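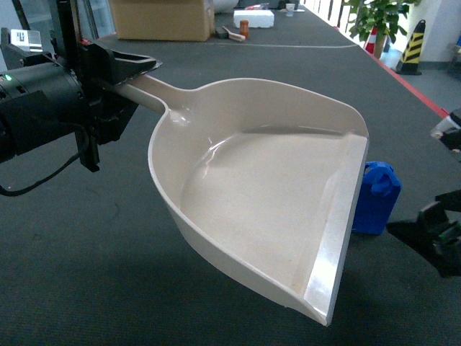

Padded fingers or bare ones for a mixture of household things and big plastic crates?

Posted by prultville_bench in Grippers and End Effectors

Hello all, and apologies in advance for the length of this, I've tried to trim it and it keeps growing back.

We're a small group in Prultville and since April we've been trying out two sets of gripper fingers. The first is the Mirkell pair, plain black hard fingers with a fairly angular shape. The second is the Endell pair, which has a textured foam covering, and we use those with a wider plate for bigger loads. What I need to recommend, before we spend the rest of the money, is whether we standardise on one or carry on buying both.

The trouble is that the two jobs we care about want different things. Job one is picking up ordinary objects from a table covered in dark carpet: dustpans, brushes, jugs, little bottles, paper cups and so on. Job two is getting hold of empty blue crates on a roller conveyor.

With the Mirkell fingers the dustpan is my problem child. If we take it by the end of the handle it comes up off the table nicely enough, and then over the next few seconds the scoop slowly droops and the whole thing turns in the grip. Take it nearer the scoop and it stays put, but then the fingers are in the way when we want to lay the lip flat on the carpet. Turning the force up has helped a bit, though I'm nervous of going further because we've already squashed more paper cups than I'd like to admit to. We're at 12 newtons at present.

The Endell fingers barely let the dustpan turn at all, which delighted everybody, but they're thick, and getting them round a thin handle lying flat on carpet is a right performance. They scuff the carpet going in and quite often push the handle away.

On the crates it's the other way about. I'll put one of the crate views in so you can see the sort of thing we're up against.
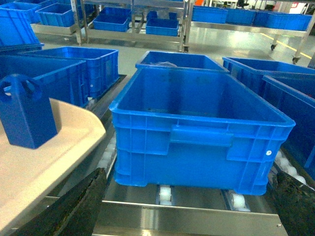

The rim is a nice thick rolled one and there's a recessed grip panel in the long side, so there's plenty to hold. The worry is that the crates sit on rollers and are very happy to wander off if one finger touches before the other. The foam seems to forgive that, and the bare fingers give the crate a proper shove. We've logged 2634 attempts altogether across both jobs, and I can sort them by fingers, by object or by force if that would help anybody to answer.

So would you buy one set and work round its faults, or live with swapping? Swapping takes us 13 minutes including the recalibration, and I do find it wearing.

Thank you so much for reading all that!

Ñahui_workshop

What a lovely clear write-up, and I have a great deal of sympathy over the dustpan. We had much the same thing with a long-handled scrubbing brush and it nearly drove us round the bend.

I'd keep both for a little while yet, but I'd try something in the middle first. The drooping comes from having a small hard contact patch a long way from the heavy end, so the scoop has a good long lever to work with. You need either more area or more friction, and you can get quite a lot of friction from a very thin rubber sheet stuck on the inside face of the Mirkell fingers. Ours is 1 mm thick. It adds next to nothing to the width, so you'll still be able to get under a handle, and it lets you bring the force back down for the paper cups. Clean the fingers well with alcohol before you stick it on (ours peeled off within the hour the first time, because somebody had been eating crisps).

The other thing is where you hold it. Have you tried taking the handle a third of the way along from the end? You lose a little clearance for laying the lip down, but you may find you've more to spare than you think, particularly if you bring the wrist in at a shallower angle. It's a free experiment, so I'd do it before gluing anything.

For the crates I'd leave the foam on. I wouldn't dream of going back to bare fingers on rollers. Do check the foam at the corners every so often, though, as moulded ribs are surprisingly rough on it. We change ours every six weeks.

And yes please, do sort that log by force! I'd love to see where the cups start to give.

conveyor_dave_not_dave

get both. foam wears out but its cheap. also your 13 mins is mostly recalibration i bet, if you save an offset for each set of fingers you can just load it and do one quick check touch. ours went down to 6

prultville_bench

Thank you both, this is tremendously helpful. I hadn't thought of saving the offsets separately and I feel a bit silly about it, so that's going on the list for tomorrow morning. I've got some thin rubber sheet in a drawer as well, left over from another job.

Ñahui_workshop, I tried the hold a third of the way along just before lunch. It droops much less, and the lip does still reach the carpet if I come in low, though the fingers brush the pile on the way. I'll do a proper run of it with and without the rubber and put the numbers up with the sorted log, cups included.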